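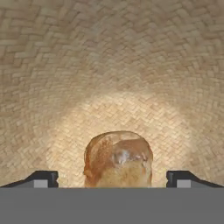 Posted by Kidus Gebretsadik on 2026-09-12 in Windows and Ventilation

Condensation on kitchen windows every winter, new seals made no difference

Ground-floor kitchen, double-glazed casements, north wall. From December onward there is water along the bottom of each pane by morning, and it runs down onto the sill. I replaced the perimeter gaskets last year with the Skestholm push-in type and the result is the same.

Readings from a Futgate hygrometer on the counter: 81 percent relative humidity after dinner, 91 percent next to the glass at dawn. The heating goes off overnight. The range hood recirculates through a charcoal filter and has no duct to the outside. The window trickle vents were painted shut by a previous owner.

The water is on the room side of the glass, never between the panes. The installer says the glazing units have failed and wants to replace all of them. Is that a reasonable diagnosis, and is there anything I should measure before agreeing to it? 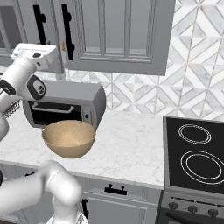

Replies

Qiuyue Gu

No. A failed unit fogs in the cavity, where you can't wipe it off. Water on the room side means the inner surface is below the dew point of the room air. Your units may be poor by current standards, but your readings are high enough to put water on good glass.

Order of work:

Open the trickle vents. Score the paint line with a knife, work the slider loose, and clean the slot.

Duct the hood outside. A charcoal filter takes out grease and odor and returns all of the water vapor to the room. If ducting is impossible, fit a humidistat-controlled extractor high on the outside wall.

Leave the heating on a low setback overnight. Shutting it off lets the glass cool while the evening's moisture is still in the air.

Then log humidity for seven nights with the hygrometer in one place. Don't compare a counter reading with one taken at the glass – cold air at the pane reads higher for the same moisture content.

Zhiqiang Kong

Get a dehumidifier. Mine is a Zotholm, set to 35 percent, windows are dry.

Qiuyue Gu

35 percent is lower than you need and the machine will run most of the night. Fine as a stopgap.
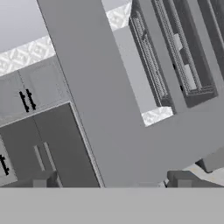 Eyerusalem Kassa

Surface temperature is the missing measurement. Take an infrared thermometer and read the wall beside the window, the frame, and the center of the glass before the heating comes on. Dark gray window frames like the three at the upper right are easy to read if the finish is matte, but bare glass and shiny metal give false values, so put a piece of masking tape on those and read the tape. If the frame is much colder than the glass, suspect a metal frame with no thermal break, and new glazing units won't fix that. If the edge of the glass is the coldest point, it is probably the spacer bar.

Also check the sill for soft wood while you are there. Water that sits every morning gets into the end grain at the corners first.

Kidus Gebretsadik

Vents are open, paint was thicker than expected. Ducting quote requested. Will post surface readings once the nights are cold enough to mean anything.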